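# About Sarnetero

Sarnetero records people doing household jobs through robot arms, so that the arms can later be trained to do the same jobs without a person driving them. We work for research groups and for small manufacturers that have a robot but no time or room to teach it.

We started in Brukley with one pair of arms and a borrowed desk. We now have 2 rooms, 6 arm stations and a store full of towels, lids, cutlery trays and other things that can be bought in any high street. The arms are mostly small desktop models with printed parts, which we repair on site.

## How we work

A client sends us a task, for example "fold a hand towel and leave it square to the table". We try it by hand first, then write a one-page sheet saying where the item starts, where it must finish and what counts as a failed attempt. An operator then does the task by remote control. On most jobs the operator holds a pair of leader arms and the working arms copy every movement. For slow, single-arm tasks we sometimes switch the motors to free movement and guide the arm directly by hand.

A normal order is 300 good recordings of one task. Cloth takes longer, and for towels we ask clients to allow for 450. Operators stop for a break every hour, and each batch is checked by someone who did not record it. Failed attempts are kept in a separate folder and handed over with the rest if the client wants them.

Towel work is done with two arms facing each other across the table, one to each end of the cloth. Black tape on the ends of the towel gives the operator something to aim for. 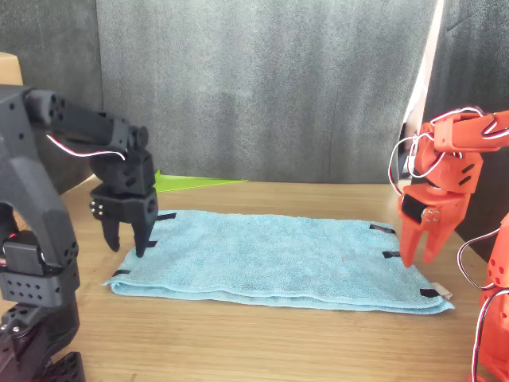

Agudelo would add that cloth is where new operators learn the most, as a towel never lies the same way twice and you have to slow down, wait for the second arm and resist snatching at the corner. The same advice is now in our training notes, under the heading on two-arm work.

New operators spend their first 2 weeks on practice tasks, and none of those recordings go to clients. No background in robotics is needed. Steady hands help, and so does being willing to do the same fold many times in a morning.

## Jurninell

Jurninell is our own labelling tool. It marks the start and end of each attempt, notes which arm was moving and flags any recording with a gap in it. Clients receive a copy with every order and can correct our labels themselves.

## Visits and enquiries

Clients are welcome to come to Brukley and try the leader arms before placing an order. Please send the task in writing beforehand, along with the item itself if it is an unusual size. We close for maintenance for part of February, and orders sent then are answered when we reopen.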